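Contrôle annuel des logements meublés – résidence Goven, bâtiment 8
Visite : 8 janvier 2026
Contrôle effectué par : Rowena Castillo
Locataire présent : Usman Baloch
Logement : 26

1. Détecteur de fumée – conforme
Alarme testée dans l'entrée. Pile remplacée.

2. Tableau électrique – à reprendre
Différentiel déclenché au bouton de test. Deux circuits sans étiquette. M. Nolte repasse avec le plan.

3. Prises et interrupteurs – conforme avec réserve
Plaque fendue derrière le canapé, sans partie sous tension accessible. À changer en même temps que le point 2.

4. Cuisine – conforme
Filtres de ventilation à dégraisser par le locataire tous les deux mois. Fixations des meubles hauts vérifiées à la main, pas de jeu.

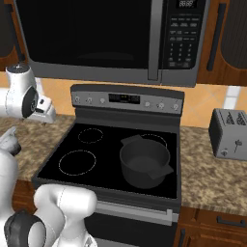
Robinet d'arrêt sous l'évier manœuvré, un peu dur mais étanche. Joint du siphon à surveiller.

5. Salle de bains – non conforme
Bouche d'extraction obstruée, la feuille de papier ne tient pas. Moisissures au plafond côté fenêtre. Nettoyage de la gaine demandé à Trondstead, bon no 616.

6. Eau chaude – conforme
52 °C relevés au robinet de l'évier. Groupe de sécurité manœuvré.

7. Fenêtres et garde-corps – conforme
Poignée de la chambre resserrée sur place.

8. Issue et palier – à reprendre
Poussette et cartons devant la gaine technique. Le locataire les retire.

Remarque : M. Baloch signale un courant d'air sous la porte d'entrée – balai de bas de porte à prévoir, hors contrôle.

Copie à Sobia Ansari, gestion locative.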